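Saturday, February 9, 2019

Notebook, points and cards stuff. Mostly for me, but if you're on the shared drive and you carry any of these, read the part on Gritus before you book anything.

So I finally sat down with coffee and all four card statements to work out what happens to our travel points this year. I've been putting it off since the fall. The Bollolska card is the one I care about most because the bulk of the parts orders for the shop go on it, and it's the one with the new terms coming in April. I read the whole notice twice. It's long and most of it is about balance transfers, which we don't do.

What changes on Bollolska, as I understand it:

The annual fee goes from $50 to $79. Not thrilled, but okay.

The free checked bag stays. The lounge passes go away completely (I used one last year, in a lounge with one working outlet and a very good soup, so I'll live).

Points on hardware and supply stores stay at double. Points on everything else drop to one per dollar, and that includes shipping, which stings a bit! We ship a lot.

Existing points don't expire as long as there's one purchase every 16 months. I'd had it in my head that it was a year, so that's a nice surprise.

I did the math on whether the card still pays for itself at $79. With the bag fee alone it takes two round trips, and I've got at least that many planned. So I'm keeping it. If the travel gets cut I'll look again when the fee posts. 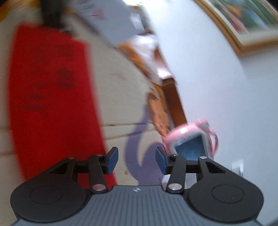 Gripper, from behind the jaws.

Next, Gritus, the hotel program. I called them this morning and sat on hold through the same piano tune over and over. The rep was really helpful once I got through. Here's what I learned, and I want it written down someplace because I will forget it: the free night certificate has to be USED by the date on it. Booking by that date isn't enough. I had read it the other way and was all set to book a room for the summer with a certificate that would've been dead by then. So anyone who has one of these sitting in their account, go look at the date now.

Also, you can't combine a certificate with points to get a nicer room. I asked. You can pay cash for an upgrade at the desk if they have one, and the rep said that's up to each hotel.

My certificate is going to the Staniforth trip. I was going to pay for that room out of pocket, so it works out fine. Only the first night is covered and I'm leaving the second night on the Bollolska card, partly for the points and partly because I want the whole bill in one place for expenses.

One thing I still don't get: the Gritus site shows my balance as 400 points lower than the statement does. The rep saw the statement number. The site shows the other one. She said to give it a few days, so I took a screenshot of each and put them in the cards folder. If it's still off at the end of the month I'll call back (piano and all).

Elamik is the store card and I think its time has come. I opened it for the discount on the big tool cabinet, used it maybe twice since, and now they send me paper mail every week. There's no fee, so it isn't costing me anything, but I've missed one due date on it already just from never looking. Before closing it I need to:

Pay off the last bit and wait for the zero statement

Move the one subscription that still bills to it (the label software, I think? check)

Spend the reward coupon, which is only good in store

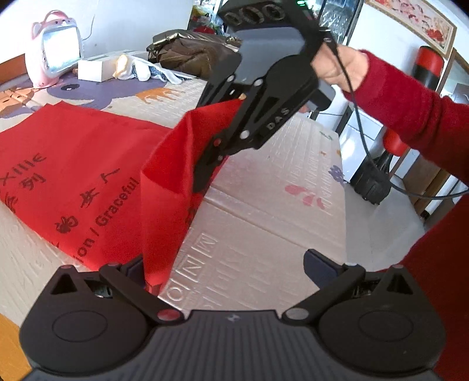 Still to do

Set up autopay on Bollolska, full balance, from the shop account. I keep saying I'll do this. The form wants a voided check and I don't know where the checkbook is. Try the gray file drawer first.

Add the April fee change to the budget sheet. The old $50 is still in there, under dues, for some reason.

Ask whether shipping can go on the fourth card now that Bollolska only pays single points on it. I think the fourth one pays a little more but I left that statement till last and then ran out of coffee. Read it properly before switching anything.

Forward the Gritus confirmation to myself once it comes in. It hadn't shown up when I wrote this.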